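4.2 Where bedroom dust settles

The most exciting result of the home visits came from the bed itself. We had expected floors to hold most of the fine dust in a sleeping room, and in the Calura apartments they did. In Nevham, where bedrooms are smaller and windows stay shut through February, the mattress surface gave us more dust per unit area than the floor beside it in 60 of the 80 homes — a much stronger pattern than our pilot had hinted at.
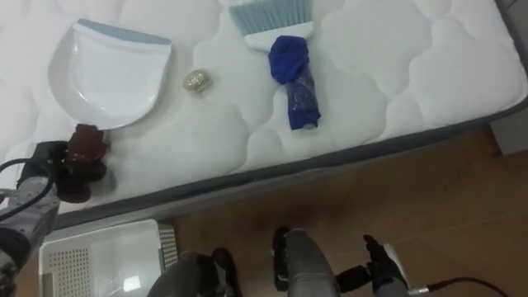 Stitching seems to matter a great deal here. Deeply quilted covers have valleys where skin flakes and lint collect, and a quick pass with a vacuum nozzle rides over the high points and leaves the low ones alone. Smooth covers gave up nearly all of their dust on the first pass. We were delighted to see how well this matched the airflow model of Section 3, which had been built without any bedding data at all.
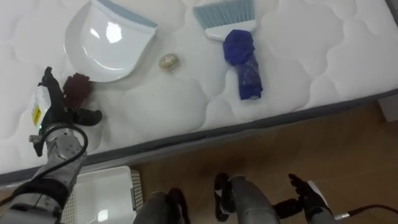 Figure 6. Quilted mattress with dustpan and small hand brush.

Dry brushing did better than we had guessed. Short strokes along the seams lifted material that suction had missed, and the samples were large enough to sort by fiber type. Of the 3,000 fibers typed by the Pathirana method, most were cotton from sheets and nightwear.

Floors tell a different story. On hard floors the dust gathers near walls and under the bed, and it moves whenever a door opens. 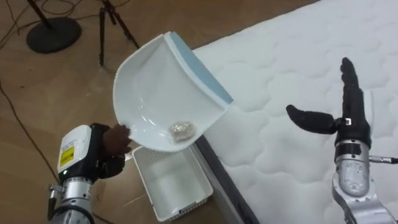 Figure 7. White dustpan raised over a light brown wooden floor.

This movement makes floor samples hard to compare from one home to the next, and we now think that earlier surveys, including our own in Plistora, read too much into single floor samples.

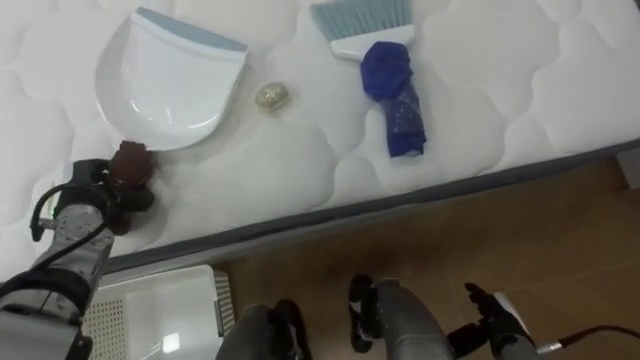 Lindiwe Chauke, commenting on a draft of this section, argued that the age of the mattress could explain part of the Nevham result, and asked that we split the homes by it. We did so, and the gap between bed and floor narrowed in homes with newer mattresses but held in every age group.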